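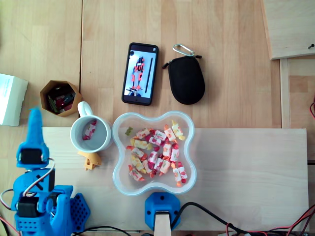 How do you stop a shared lolly bowl at work turning into a free-for-all?

Posted by brillo_street

3 min read
17 comments · 11 shares

Okay so I look after the front counter at a small physio and podiatry place, and when I started I thought it'd be nice to put a bowl of lollies out. Just a little thing for people while they're waiting to pay. That was September and it was lovely for a while, everyone was happy, kids especially.

Now I'm going through a big bag every few days and I'm fairly sure most of it isn't going to patients. The 3 pm crowd from upstairs come down "to check the mail" and leave with a pocketful each. One bloke takes the same flavour out every single time so what's left is just the ones no one likes. Last month I spent 157 dollars, out of my own pocket mind you, because I never asked my boss whether it was a business expense and now it feels too late to bring it up.

I don't want to be the lolly police. I also don't want to take it away altogether because a couple of our older regulars really do look forward to it and one lady has a favourite she saves for the bus. Has anyone worked out a way to keep it going without going broke or being rude to people? Do I switch to something boring? Hide it? Put up a sign? (I hate signs.)

Also a side problem, if anyone knows — what doesn't melt or go sticky? The counter gets the full afternoon sun and chocolate was a disaster. I was scraping it off the eftpos machine.

Robel Woldegiorgis
Helpful: 258

I ran the desk at a driving school for years and went through precisely this, right down to the upstairs people (ours were accountants, you'd think they could afford their own).

First thing, please go and talk to your boss. It isn't too late! Just say "I've been covering the lollies, can we put them on the tea and coffee order from now on?" Mine said yes before I'd finished the sentence and was a bit embarrassed she hadn't noticed. If she'd said no I would have stopped, and I reckon you should too. You're not paid to feed the building.

Second, smaller bowl. I know it sounds too simple but people will happily take a handful from a full bowl and feel awful taking two from a nearly empty one. I kept the big bag in the drawer under the printer and topped it up with a few at a time, in the morning and again after lunch. Anything I put out at lunchtime was gone by the time I'd finished my sandwich, so do it after.

Third, wrapped fruit chews or boiled lollies, the twist wrapper kind. They cope with sun much better than chocolate does, although the chews will go soft if they're right up against the window. Anything unwrapped is asking for trouble, because you get forty sets of fingers in it, and in a clinic that's not a great look. Mints are the cheapest by a mile but kids feel cheated by mints and they will tell you so.

For your bus lady, keep a couple of her favourites in the drawer and hand them over yourself. I had an old fella who only liked the orange ones and it made his week — mine too, if I'm being truthful.

No sign. Signs start wars. We had one about the microwave and people were still writing replies on it when I left.

purba_and_the_dog
Helpful: 11

just put out liquorice. problem solved, no one at my work has touched it since easter

sonari77
Helpful: 17

I agree with Robel on most of it but I'd move the bowl too. Ours was on the corner of the counter where anyone walking past could reach it without slowing down. We shifted it back next to the appointment cards, so you've got to come up and more or less say hello to whoever's sitting there. The pocket fillers dropped off pretty quick, and the ones who kept coming at least had a chat.

With the upstairs lot, I'd ask them straight out to chip in. Cheerfully! I said to ours "you're welcome to them but it's your turn to buy the next bag" and one of them turned up the next morning with two bags from Emau, the discount place near the station. They'd assumed the company was paying. People mostly do.

One more thing, check with your podiatrist about having a few sugar-free ones in the mix. We had diabetic clients who never said a word until we put some out, and then they were very pleased. Get the ones in a different coloured wrapper so you can tell them apart, and don't let anyone eat a lot of them in one go. I'll leave you to look up why.

Contact us · Community rules · © Help Corner · Back to top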